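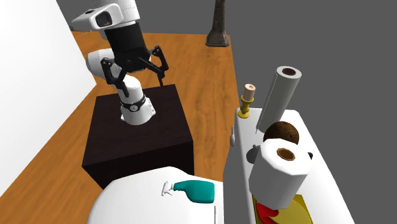 Gemma Lambert wrote on 9 Jan 2019:

> The Cirik meter on the Detville line logged 1,835 gallons for the set. The stock tank gauge gave 1,610 for the same set. Is the meter reading high, or are we losing water between the two? I'd like to know before we order a new one.

Gemma,

Could be either. Check the meter before you dig anything up.

Close the valve at the tank with the pump running and watch the meter. If the register creeps, you have a leak downstream of it. If it stays put, suspect the meter, or the fittings just ahead of it. An elbow right up against the inlet will throw off a turbine type, and the Gebreyes job had the same trouble until the straight run was made longer.

Then do a timed fill. Use a container of known volume and hand time it, at least three runs, same valve setting. Last September we filled a 142-gallon drum in 220 seconds, which works out to 38.7 gpm. Write down the meter register at start and stop of each run.

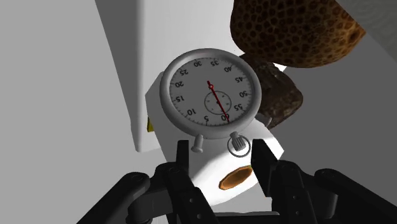

*Stopwatch, dial numbered in fives.*

Start on the first water into the drum, and stop at the mark on the wall. Foam will fool you on the last inch.

Zawadi Koech has the worksheet if you don't want to set up your own. Post the raw readings, please, before any averaging.

Sosina Bogale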